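Hand-Held Gripper Comparison
Progress report to Hislow, for the period ending in March

Where we are

We are past the halfway mark and the work is going well. Better than well on a couple of fronts! At the last check-in we had one gripper design working and another in pieces on a bench. Both Trirnirow designs are now in daily use, the recording setup holds up through a full afternoon, and we have 2,549 usable demonstrations on the drive. The target in the proposal was lower than that, so we have room to be picky when we choose what goes into the training set.

What we set out to compare

The grant covers two questions. The first is whether finger shape matters when a person is collecting demonstrations by hand and a robot arm will later repeat them. The second is how much tracking we can get from printed marker blocks mounted on the grippers, compared with what the gripper cameras give us by themselves. The Makmont arm comes into it only in the last phase, so everything below is about the hand-held side.

Ball and paper tasks

Most of this period went into small, awkward objects. The green ball has become our favorite test piece. It is small, it's shiny, and it punishes any finger pad that doesn't close evenly. We paired it with plain sheets of paper, which bend and crumple differently every time and give the tracking software plenty to think about. Part of the work is done at the whiteboard, with paper taped up, so that the operator has to reach forward at chest height instead of down at a table.
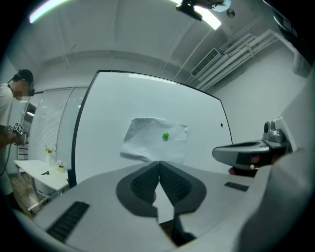 Arancibia, reading an early draft of this section, asked whether the whiteboard work was worth the setup time, given that the arm will be mounted at a bench and will hardly ever reach toward a vertical surface. It's a fair question, and the same comment suggested dropping it after this month. We would like to keep it a little longer. The vertical trials are where the two finger shapes differ most, and we learned more about pad grip from them than from everything we did on the table.

Early results on fingers

The ribbed pads hold the ball well once they have it, but operators need a cleaner approach to pick it up. The curved fingers are more forgiving on the way in. Operators pick them up faster too: new people were getting steady grasps within 14 tries on the curved set, and took longer on the other. We don't have a winner yet and I would be suspicious if we did at this stage.

Paper is the fun one. Two hands, two grippers, one sheet, and the operator has to keep it bowed without creasing it. We threw out 107 recordings of this task, nearly all for lost tracking when the sheet passed in front of a marker block. Printing the pattern on several faces of a cube helps a lot. A single flat face is lighter and easier on the wrist, and it drops out sooner when the hand turns.

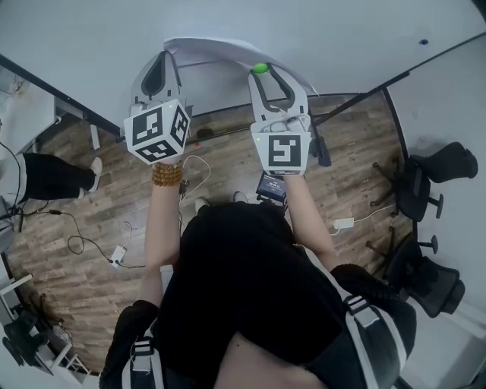 Two-handed trial with the ball and a paper sheet.

Problems and fixes

Cables. We are still tripping over them, and one trial in the middle of the period ended with an unplugged adapter and a lost recording. Shorter leads are on order.

Wrist fatigue showed up after long sessions. We now swap operators more often, and the complaints have mostly stopped.

Next period

Finish the paper task with cube markers on both hands.
Run the same 4 tasks with each finger set, same operators, order shuffled.
Start moving the best recordings over to the Makmont arm.

Spending is on plan apart from replacement finger pads, which wear out faster than we budgeted for. We can cover the difference from the travel line if Hislow agrees. A short note by the end of April would let us place the order in time.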